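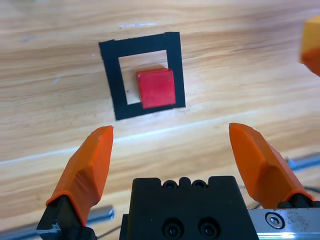

Flonex Table Demonstration Set
Order code 3752
Sold and supported by Nishimura, Drunby showroom

The Flonex Table Demonstration Set is made for schools, small workshops and museums which want to show robot handling to visitors at a short distance. It is the same set that we use at our own open day each September, and we sell it with the same exercises.

What the visitors do

The basic exercise is called Cube and Square. A square of black tape is put on the table top, and the arm must place a red cube inside it. Visitors can first move the arm by hand control and afterwards watch the programmed run. The cube has to be completely within the tape. If one edge is on the tape, the try is not counted.

At the last open day in Drunby we had this exercise from ten in the morning until four in the afternoon. Mio Mizuno led the groups, and Daichi Kobori prepared the programs the evening before. We limit each group to six persons, so that everybody can have a turn and also see the screen with the picture from the wrist camera. Many visitors told us that the screen was the part they liked best. Children usually learn the hand control faster than their teachers.

In the set

One table arm with two-finger gripper
Orange fingertips, fitted
Wrist camera with cable
Hand control and power supply
Red cubes
One roll of black tape, matte
Printed exercises in English and Japanese

Technical data

Reach: 480 mm
Recommended free table area in front of the arm: 400 mm deep
Mounting: by table clamps, no drilling is necessary
Computer: not included

Choosing the table

A plain wooden table is suitable. Please avoid glass and very glossy paint, for they give strong reflections in the camera. Small scratches in the wood do not disturb. If you work near a window, we advise to close the blind before you teach the positions, and to keep it closed during the visit.

Tape can be put a little tilted. We often do this on purpose with older pupils, who must then correct the angle in their program.

Visits and bookings

You can see the set working before you order. Demonstrations are held in Drunby and, by agreement, in our second room at Grarnden. A visit takes one hour. Please write to Isamu Sugiyama and tell him the age of your group and if you wish the hand control part, the programming part or both.

For customers who have already bought the set, Bereket Jemal gives a half-day introduction at your place. Travel is charged separately.

Spare parts

Fingertips are sold in pairs. Cubes and tape can be ordered in any quantity. For the older grey control box please ask first, as the plug is different.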